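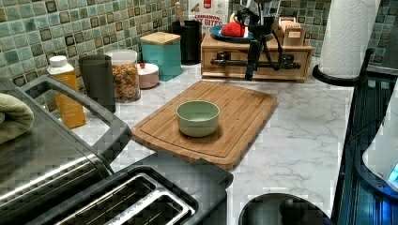
Como tratar e conservar uma tábua de corte de madeira

Uma tábua de madeira bem cuidada dura muitos anos. Mal cuidada, racha no primeiro inverno, ganha cheiro a cebola e acaba encostada atrás do micro-ondas. O tratamento é simples e quase todo o tempo é de espera. O que se segue serve para tábuas maciças ou coladas, novas ou já com uso, desde que não tenham verniz. As tábuas envernizadas ficam de fora: o óleo não entra e o verniz acaba por lascar com a faca.

Material necessário

Óleo mineral de grau alimentar (vende-se em farmácias como parafina líquida)
Cera de abelha em pastilhas ou ralada
Lixa de grão 120, 180 e 240
Um bloco para a lixa, de cortiça ou de madeira
Sal grosso e meio limão
Panos de algodão velhos, que não larguem pelo
Um frasco de vidro com tampa
Uma escova de cerdas duras

Não use azeite, óleo de girassol nem óleo de milho. São óleos que rançam. A tábua fica bonita durante uns dias e depois começa a cheirar mal e a ficar pegajosa. O óleo de linhaça puro é uma alternativa ao mineral, mas demora muito mais a secar, e o de loja de ferragens traz muitas vezes secantes que não devem tocar na comida. O óleo de coco fracionado também funciona. Quem tiver em casa alguém com alergia a frutos secos deve pôr de lado o óleo de noz.

Passo 1: limpar

Lave a tábua com água morna e uma gota de detergente, dos dois lados e nos topos. Esfregue no sentido do veio. Enxague depressa e seque logo com um pano. A madeira nunca deve ficar de molho nem ir à máquina da loiça, nem uma vez. Um só ciclo chega para abrir as juntas de uma tábua colada.

Se houver cheiros, espalhe sal grosso sobre a superfície e esfregue com o lado cortado do limão, em círculos, carregando um pouco. Deixe atuar dez minutos, raspe o sal com uma espátula e passe por água. Para manchas de beterraba ou de açafrão repita no dia seguinte. As que resistirem saem com a lixa.

O sulco à volta da tábua, se a sua tiver, junta gordura nos cantos. Uma escova de dentes velha chega lá bem.

Passo 2: deixar secar

Ponha a tábua de pé, ao alto, com ar dos dois lados, e espere 24 horas. Deitada sobre a bancada, seca só por cima e empena. Não a ponha ao sol nem perto do forno ou de um radiador.

É o passo que mais gente salta. A madeira que ainda tem água dentro recebe mal o óleo e a superfície fica às manchas. Em casas húmidas dê-lhe dois dias.

Passo 3: lixar

Uma tábua nova só precisa de uma passagem leve com a lixa de 240. Numa tábua com golpes de faca comece pela de 120, siga com a de 180 e termine com a de 240. Lixe sempre no sentido do veio e com o bloco, para não abrir covas com os dedos. Nas tábuas de topo, em que o veio aponta para cima, a direção não importa, mas o trabalho demora o dobro.

Os golpes muito fundos não precisam de desaparecer por completo. Basta que a borda deixe de estar áspera. Se insistir num só ponto, fica com uma concavidade onde a faca deixa de assentar e a salsa nunca sai bem picada.

Depois da última lixa, passe um pano apenas húmido e deixe secar uma hora. As fibras levantam e a superfície volta a parecer áspera. Dê mais uma passagem curta com a de 240 e limpe o pó com um pano seco. Sem esta operação as fibras levantam na primeira lavagem e parece que não lixou nada.

Passo 4: aplicar o óleo

Amorne o óleo pondo o frasco dentro de uma taça com água quente. Não o aqueça diretamente ao lume. Deite uma quantidade generosa no centro da tábua e espalhe com o pano até aos cantos. Faça o mesmo do outro lado. Os topos absorvem mais do que as faces e merecem duas ou três voltas seguidas.

É importante tratar os dois lados por igual, mesmo que só corte num deles. Quando uma face absorve humidade e a outra não, a tábua torce.

Deixe repousar de um dia para o outro, novamente de pé, com um pano por baixo para apanhar o que escorrer. De manhã limpe o excesso. Uma tábua nova ou muito seca precisa de três ou quatro demãos em dias seguidos. Sabe-se que chegou quando o óleo fica à superfície e já não entra.

Passo 5: a pasta de cera

O óleo sozinho protege, mas sai com as lavagens. Uma camada de cera por cima fá-lo durar mais. A receita que uso há vários anos foi-me passada por Chie Arai, que faz colheres e tábuas em freixo:

200 ml de óleo mineral
50 g de cera de abelha

Derreta a cera em banho-maria, com o lume no mínimo. Quando estiver líquida, junte o óleo e mexa com um pauzinho até a mistura ficar transparente. Verta para o frasco, que deve estar bem seco, e deixe arrefecer destapado. Fica com a consistência de uma pomada. Se sair demasiado dura, derreta outra vez e junte um pouco de óleo. Se sair mole, mais cera. Guarda-se um ano num armário, longe do calor.

Nunca deixe a cera ao lume sem vigilância e tenha uma tampa por perto. A cera arde, e a água não serve para a apagar.

Para aplicar, tire uma porção do tamanho de uma avelã, esfregue com o pano em movimentos circulares e espere meia hora. Depois puxe o brilho com um pano limpo. Aproveite o que ficou no pano para os cabos das facas e as colheres de pau.

Com que frequência

Com uso diário, óleo uma vez por mês e cera de dois em dois meses. No inverno, com o aquecimento ligado, um pouco mais. Há um teste fácil: deite umas gotas de água na tábua. Se formarem bolinhas, está protegida. Se a madeira escurecer e as beber, é altura de repetir o passo 4.

No dia a dia

Lave logo a seguir a usar e seque com pano. Guarde-a de pé, nunca deitada sobre uma bancada molhada. Reserve uma tábua para carne e peixe crus e outra para pão, fruta e legumes. Vire-a de vez em quando, se ambas as faces forem lisas, para que o desgaste seja parecido. Não pouse tachos quentes em cima: as marcas redondas e escuras que deixam são fundas e custam a lixar.

Problemas frequentes

A tábua empenou. Molhe ligeiramente um pano, estenda-o na mesa e ponha a tábua em cima com a face côncava para baixo. Vigie-a de hora a hora e retire-a assim que ficar direita. Seque-a depois de pé. Resulta com empenos pequenos.

Abriu uma fenda. Se for fina e estiver no topo, encha-a com a pasta de cera e esteja atento. Se atravessar a tábua ou se entrar nela a ponta da faca, deve ser colada por alguém com grampos e cola própria para contacto com alimentos, ou substituída.

Ficou pegajosa. Levou óleo a mais ou o óleo errado. Esfregue com água quente e detergente, seque, espere um dia e passe a lixa de 180. Depois recomece no passo 4 com menos quantidade.

Apareceram pontos pretos. É bolor. Lixe até saírem e limpe com vinagre branco. Se voltarem a surgir no mesmo sítio, o bolor está dentro da madeira e a tábua já não deve ser usada para comida.

Uma nota sobre os panos

Os panos com óleo mineral podem ir para o lixo comum. Os de óleo de linhaça não: amarrotados, aquecem sozinhos e podem pegar fogo. Estenda-os ao ar livre, abertos, até endurecerem, ou mergulhe-os em água num recipiente de metal fechado antes de os deitar fora.

Última revisão: 30 de dezembro. Corrigida a proporção de cera na pasta, a partir de um reparo da leitora Lieselotte Kramer.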